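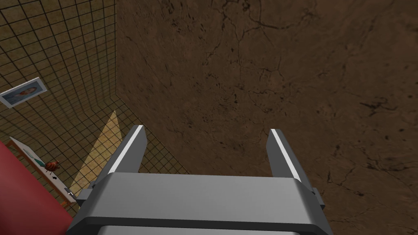 図1 手首視点のレンダリング例。指は開いた状態で、把持物はない。

Clernside 手首視点シミュレーションデータ 運用規約(README)

作成:Haruto Ikeda
確認:Auður Stougaard、Renu Kandpal
更新日:2021年1月21日

概要

室内環境でのグリッパ操作をシミュレータ上で記録したデータの収録・ラベル付け・配布に関する取り決めをまとめる。実機のデータは含まない。実機側は Kragh の規約に従うこと。

収録の規則

1エピソードは最大700ステップとする。超過した場合は途中で切らず、エピソードごと破棄してやり直す。
開始時の指は全開とする。半開きで始まるものは受け入れ検査で差し戻す。
シーンの乱数シードは必ずメタデータに書く。空欄のものは配布版に入れない。
壁や床のテクスチャを差し替えたときは、シーン版数を上げる。家具の位置だけを変えた場合も同じ扱いとする。
手首カメラの取り付け位置は収録期間中に変更しない。変更が必要なときは Preben Hauksdóttir に連絡し、別系列として登録する。

ラベルの規則

把持状態は「開・空」「閉・空」「把持中」「不明」から選ぶ。指の間に背景の面が見えていても、それだけで接触ありとしない。下の画像では指の間に茶色の面が見えるが、ラベルは「開・空」である。
小物の名称は、形がはっきりしない場合「小物(不明)」とする。推測で品名を付けない。左下の白い台に載っている茶色の丸みのある物もこの扱いになる。
画面端で切れている物体は、見えている範囲だけを囲む。隠れた部分を補って囲まない。
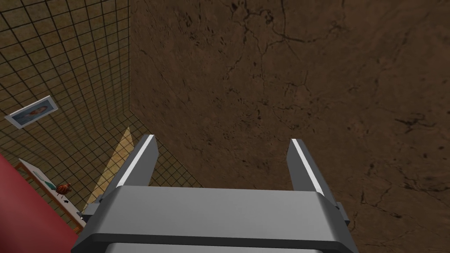 受け入れ検査

提出単位は100エピソード。そのうち27エピソードを無作為に抜き出し、2名が別々にラベルを付け直す。
両者の判定が割れたものは Sofia Deligiannis が決める。決定の理由は検査記録に一行で残す。
描画の抜け、物体のめり込み、指先の貫通は不合格とする。ただし光の当たっていない領域が黒く出るのは不具合に数えない。
関節角の記録と画像の時刻がずれているものは、補正せずに返却する。

台所側のシーンについて

加熱器具を含むシーンでは、器具の点灯状態を別項目で記録する。赤い発光部が見える場合は「発光あり」とし、温度や通電の有無は画像から判断しない。シミュレータの内部状態から取れる値は state 側に書き、画像ラベルと混ぜないこと。
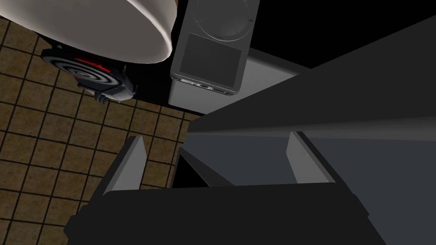 図3 タイル床の上のグリッパ。電熱器に赤い発光部が見えるため「発光あり」。把持状態は「開・空」。

配布と変更

配布は Rostorov の共有領域から行う。個人の端末に置いた複製を再配布しない。
規約の変更案は Cullus の課題票に出す。口頭での変更は無効。
旧版の規約で収録したデータは、旧版の番号を付けたまま残す。

既知の問題

額の中の絵は解像度が低く、内容の判読には向かない。人物ラベルの対象から外している。
影の濃い箇所では小物の輪郭が取りにくい。閾値は未定。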